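Re: [momport-veg] what's everybody doing with their baskets?

On Tuesday Rokeya Hettiarachchi wrote:
> Mine goes limp in the fridge drawer by the weekend. Anyone
> keep theirs out on the counter?

Rokeya, I do! I've had a wicker one going since January (the oval kind with two handles, from the Nisier shop) and I just park it on the cutting board so I see it and cook it. Cucumbers are the pain, they're always too long and end up poking over the side. Peppers I eat first, usually raw, standing up.

2 replies | 445 views

Comments
Baloch: Cukes hate my fridge too.
Istalau Gardens: Wrap them in a towel!

Recent topics
Squash swap
Too many peppers 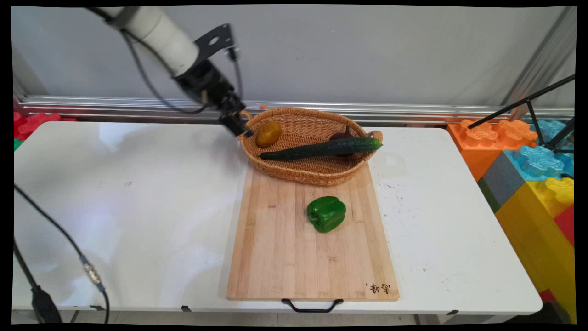

Cucumber in the basket, green pepper on the board.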